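Rurkar cell, part 2: getting the arm base right

June 25, 2021

I said last time I would write up the base and the restart routine for the simulated cell, so this is mostly that. If you came for the gripper comparison, it's at the bottom and it's short.

The project is still called Rurkar. It runs on the same desktop in the spare room in Sisteswood, and the arm in it only exists in the simulator. I still end up doing most of the chores you would do with a metal one. Things drift, settings get lost, and a change made late at night breaks something that worked at dinner.

The base was the first problem. I had been placing the arm straight on the floor, and from there it could not get over the top of anything taller than a stool without folding its elbow into itself. So I put it on a block. The block is a plain cube with a wood texture, fixed to the world, with the arm fixed to the block. I tried making the two into a single body and would not do it again. When the arm moved fast the solver treated the whole thing as one loose lump and it crept across the floor. Two separate fixed joints cured that.

After moving the base you have to redo the home position. I forgot, and the arm started every run by swinging through the block. The home pose lives in its own small file now, and the loader refuses to start if the base height in that file does not match the one in the world file. It took ten minutes to write and I should have done it in the first version.

The restart routine goes like this. Stop the physics. Put every joint at home. Put the loose objects back at their starting poses. Let the physics run for 200 steps with the motors holding, then check the joint readings against the home file. If any joint is off by more than 2 degrees, stop and look at the gains before doing anything else. I do this after every change, even a change of texture.

The current world is the bathroom one. I picked it because a toilet tank is a narrow, awkward shelf at a height that people do put things on, and the arm has to work around the bowl to reach it. The small props came from the Semple object pack. Most of them needed their collision shapes redone - the ones supplied were boxes, much bigger than the objects, and the fingers would stop well short of touching anything.
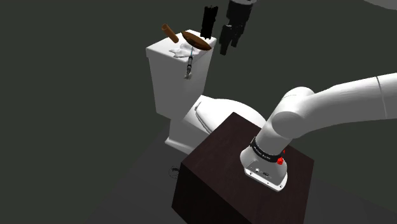 The bathroom world, with the arm on its block and both grippers by the tank.

I spent a while on cloth. Run 403 was the first where I was happy with the stiffness setting, and I have left it alone. Softer than that and it slid through whatever was under it. Stiffer and it behaved like cardboard.

As for the grippers, the narrow one is easier to get into tight spots and the bulky one gives me fewer slips in the log. I'm keeping the bulky one as the default and will swap when a task needs it. Both load through the Burnari plugin, which wants its finger limits in meters, so check that if yours snap shut on loading.

Still on the list: 7 warnings at startup that I have been ignoring, and a proper backup of the home file.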